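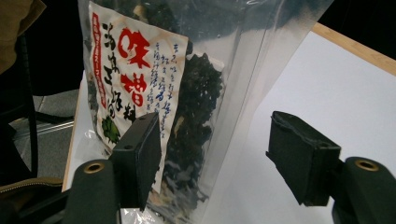 Vol. 2, p. 75

July. The pantry inventory for the Kartha residence was resumed at 7 a.m. Dry goods were entered first. The rent for the Geto storeroom remains unpaid, and a second letter has been sent.
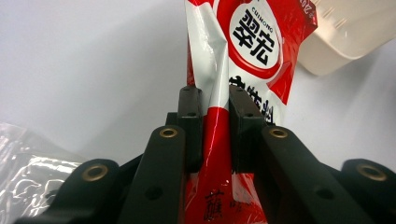
Mr. Arlo Delacroix called after lunch regarding the Stadeo lease. He was advised that no answer could be given before the board meets. Rain until evening. 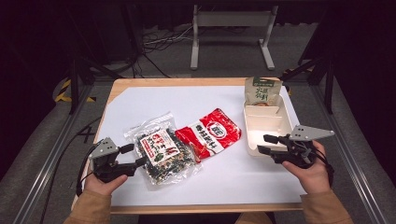

Page 437

Retired at ten. The Gekum accounts are to be reviewed tomorrow.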